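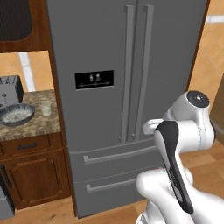
Fridge, two doors over two drawers.

Thursday, notebook, group finder for Altis

Started before nine with a coffee and last night's queue logs, and I'm so pleased with them that I'm writing this up before doing anything sensible. The new finder works! It has holes in it, but strangers are getting into the Colside raid together and some of them are staying.

Background so I don't have to dig for it in a month. The old finder was a board. You posted "need two for Colside, know the fight", people typed a plus sign at you, and then you spent ages inviting accounts that had already gone off to do something else. The new one asks three questions (which encounter, have you cleared it, do you want to talk) and builds the group for you. It's on the Rizvi build only, so everything below is from the test population, and they are a keen lot who will put up with more than normal players would.

Overnight run: 500 requests in, 278 matched into a full group. The rest timed out or were cancelled by the player. I was expecting far worse, given that the queue is split by encounter and the last one, Cellitz, takes up most of the demand. Everyone wants the last boss and hardly a soul wants to start at the gates. Understandable — the gates are a slog and the good loot is at the bottom of the stairs.

First thing I looked at was the "have you cleared it" answer. It's self-reported and I'd assumed people would fib to get into quicker groups. Some do. You can see it plainly where somebody ticks "cleared" with no Cellitz kill on the account at all. What surprised me is how many go the other way: plenty of kills, ticks "learning". I read through a chunk of their chat and they're there on purpose, they like teaching the fight. One of them spent the whole first attempt explaining the lantern swap to three new people, very patiently, and died doing it, and then did it all again. I love this. We should be giving those players their own tick box and probably a silly hat.

So, change one: a third answer, "happy to teach". Matcher puts at most one teacher per learning group if it can, and doesn't hold up the queue waiting for one. Did that before lunch, a small change in the scoring function plus an afternoon's worth of arguing with the menu layout, which still wraps badly in German.

Change two is the wait. Current timeout is 9 minutes and then the finder gives up with a grey message that reads like a parking fine. I've put in a widening step. For the first bit it looks for an exact match, then it drops the voice preference, then it offers the player the neighbouring encounter with a yes/no prompt. It never moves you without asking. Tried it with the bots and the prompt came up at the right moment every time, and saying no keeps your place in the queue (it didn't on the first go, I was resetting the timestamp, fixed now).

Put both in the channel for comments before touching the live config. 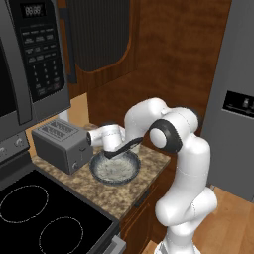
Fidelina Salazar wrote back within minutes: Like the teacher box very much. Worried about the widening. If I've got my evening set on Cellitz and a prompt keeps nudging me towards the gates, I'll start closing it without reading. Can it ask once and then leave me alone? Also please don't drop the voice preference silently. People who tick "no talking" have usually got a reason and they will leave the moment a mic opens.

Both fair. The prompt now asks once per queue. Voice I'd got wrong — I was treating it like a taste when for a lot of players it's the difference between playing and not playing. New rule: "no talking" is never dropped. "Prefer talking" can be, and the player gets a line on the waiting screen when it happens. Re-ran the bots with that in and the queue barely notices, so there was no case for doing it my way in the first place.

Then the bit I'd been saving, which is what happens after a group wipes. On the old board one bad attempt finished most groups off. I've been wanting to try a "stay or go" vote after each wipe, shown to everyone at the same time, with answers hidden until all of them are in. If one person goes, the finder tops the group up from the queue while the others run back to the door. No shame screen, no leaver icon.

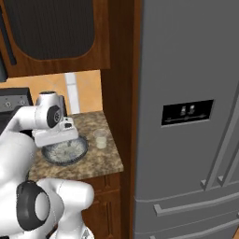
Played it myself on Rizvi with five testers after tea and it felt great. We wiped on Cellitz in the lantern phase (my fault, I swapped early), the vote came up, everyone stayed. Second wipe, one left. Replacement was loading in 40 seconds later and we'd hardly finished moaning about the lanterns. There's something lovely about seeing all the "stay" answers flip over together. Got a cheer out of the voice channel.

Bugs from that session:

Replacement spawns at the raid entrance when the group is at the boss door. Long lonely walk. Needs to use the group's checkpoint.

Vote panel sits on top of the loot window if you wipe just after opening a chest.

If two people leave together the finder sends one request and then forgets about the second. Looks like the flag is stored per group and wants to be per slot.

The "stay" sound is far too close to the ready-check sound. I jumped every time.

Still undecided on whether a teacher should be able to reset the vote. My feeling is no, they're a player like the rest, but I'd like to hear from the ones who do it most. Will message the lantern swap person first and ask nicely for a chat.

Tomorrow: slot flag, checkpoint spawn, then leave the finder running overnight again with the widening switched on and see what the match rate does. If it holds up I want to open it to the gates as well, with a bit of extra loot on them so that the poor gates get some visitors. German menu after that.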